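Brotholm Door and Kitchen Manipulation Project
Progress report to the Pladum Fund, second reporting period
Prepared by the project lead, for the period ending in January

1. Status

The gripper comparison in simulation is finished. The camera comparison is partly finished. The controller work has started and is behind the plan by 3 weeks. Spending is within the approved budget and we are not asking for any change to it.

The task for this period was to choose one gripper and one control setup for the two-arm robot before any hardware is ordered. We have a choice of gripper. We do not yet have a choice of controller, and the reasons are given in section 4.

2. Gripper comparison

Two grippers were compared. The first is the Bullix short-finger model, which has stubby fingers and a compact body. The second is the Ogundipe long-finger model, which reaches farther but flexes more at the tip. Both were modeled from the drawings the makers sent us, and both were fitted to the same arms with the same wrist link.

We ran 921 trials in total. Each trial asked the robot to take hold of a lever handle, turn it, and move the door far enough for the base to pass. The homes were generated with different wall colors, floor types, door styles and lighting, and the starting position of the base was changed every time. A trial was stopped and marked as failed if the handle had not been turned within 100 seconds.

The Bullix model did better on the handles. It kept its hold through the turn more often, and it needed fewer second attempts. The Ogundipe model was better at picking up thin items from a counter, but it slipped off the end of the lever when the approach was at an angle. Doors are the main task in the agreement with the fund, so we have picked the Bullix model for the next stage. We will keep the Ogundipe model in the simulator for the counter tasks planned later.

3. Camera views

The robot's onboard view is the one the controller works from. We record it for every trial and go back to it when a trial fails. Most of our time on cameras went into this view. 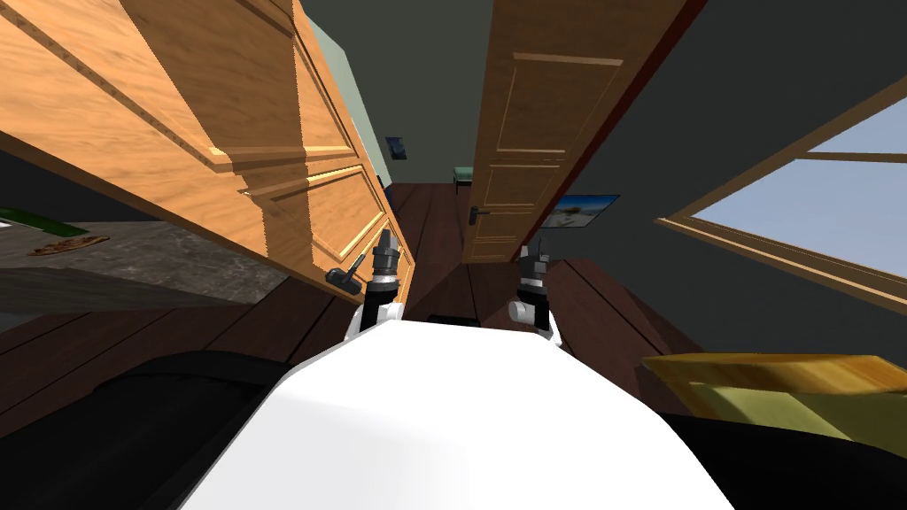 Figure 1. Onboard view in one of the simulated homes, both grippers open and empty, with paneled doors and lever handles ahead.

Three points came out of the review of these recordings.

A steep tilt of the view is a problem for the handle detector. The detector was trained mostly on upright doors, and it misses handles when the door leans in the view. It also places them too low. We have added tilted views to the training set and are retraining now.

The body takes up a lot of the lower part of the view. Small objects on the floor close to the base can be partly hidden behind it. We tried masking the body out before detection, and false detections on the white surface dropped. The hidden area remains, and a second camera may be needed for it.

Dark handles on wood doors are found well in even light. They are found less well where the moldings throw strong shadows. We have raised the number of low-light homes in the set.

The comparison between one camera and two cameras has been set up but not run. It uses the same list of homes as the gripper trials so that the results can be put side by side.

4. Controllers

We planned to test 2 controllers in this period, a position controller and a force-limited one. Only the position controller was tested in full. The force-limited controller became unstable when both arms were in use, and tracing the fault took most of the time set aside for the tests. The cause was a mismatch between the update rate of the simulator and the rate the controller expected. It has been fixed, and short runs since then have been stable.

With the position controller, the most common failure was pushing the door while the handle was only part of the way down. We expect the force-limited controller to help with this, but we have no full set of results yet.

5. Work for the next period

Finish the force-limited controller trials on the full list of homes.
Run the comparison of one camera and two cameras.
Retest the handle detector after retraining, with tilted views reported separately.
Order one pair of Bullix grippers and begin bench tests at Brotholm.

The delivery time for the grippers has not been confirmed by the supplier. If they arrive late, the bench tests will move and the simulation work will go on as planned. The trial logs and settings files for section 2 have been placed in the shared project folder, and the camera logs will be added when that comparison is complete.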